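Vondham linen drive promises neater shelves, but the savings are hard to find

29 January 2023

The Vondham guest laundry, which handles cloths and small linens for the cafes and rental rooms along the waterfront, says it has solved its storage problem by changing the way it folds. A notice sent to customers last week promises "a calmer shelf, a faster shift and a longer life for every cloth." That is a lot to ask of a fold.

The new method comes from Rurex, a small consulting firm that sells what it calls a linen order plan. Under the plan, every cloth is folded flat in layers on a hard counter, smoothed by the palm and stacked by color. The old way at Vondham was to fold in half, fold in half again and put the thing on a shelf. The difference between the two takes up eleven pages of the Rurex handbook.

According to the laundry, the change lets it keep 278 folded cloths in a cabinet that used to take 214. The number has been repeated in the notice, on a poster by the front desk and in a local business newsletter. None of the three mentions that the cabinet also got a new shelf in the same month. Asked how much of the gain came from the shelf and how much from the folding, the laundry said it had not looked at the two separately.

There is also the matter of time. Rurex says a trained worker loses nothing by folding its way. The laundry's own shift sheets, which it agreed to show, list 323 cloths folded on one afternoon under the new plan, but there is no matching sheet for an afternoon under the old one. It may be faster. It may be slower. The paperwork doesn't say, and the poster by the front desk does.
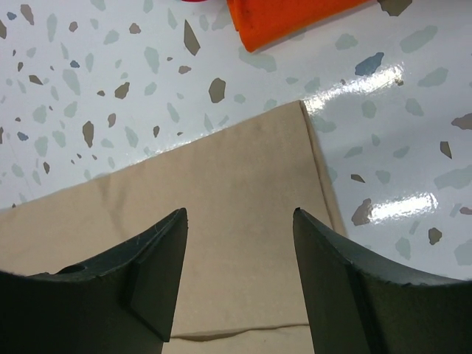

A beige cloth folded in layers on a terrazzo-patterned surface, with an orange one next to it.

The handbook is strict on the subject of edges. The top layer is supposed to meet the one under it all the way down, and a fold that leaves a strip showing is to be opened and done over. Creases in the upper layer are to be smoothed out before the cloth goes on the pile. Anyone who has folded a kitchen towel knows how that goes. Fabric shifts a little, a corner creeps, a layer lifts. Whether a diner at a waterfront cafe can tell a perfect edge from a nearly perfect one is a question the handbook leaves alone.

Color sorting looks like the more useful half of the plan. Mixed piles were a common complaint from customers, who would send out one shade and get back two. Bilgin, a cafe that has used the laundry for years, says its orders have come back sorted correctly since the change began. It also says they came back correctly most of the time before.

The claim about longer life for the cloths is the weakest of the lot. Rurex says flat layers put less strain on the fabric than tight folds do, but the handbook gives no test results, and the plan has been running at Vondham for only 3 weeks. Cloths in this trade wear out from hot water, bleach and spilled coffee - a smoother fold won't do much about any of them.

Customers will be paying for it either way. A "presentation charge" is due to appear on bills in February. The laundry would not give the amount, and said it was still being worked out and would vary with the size of the order. It would also not say what Rurex is paid, or for how long.

One customer has already decided to pass. Starico, which rents out rooms above the old ferry office, has asked for its linens to be returned the old way and without the charge. The laundry says it can do that, though the request has to be made in writing and renewed with each order. Forms are kept at the front desk, under the poster.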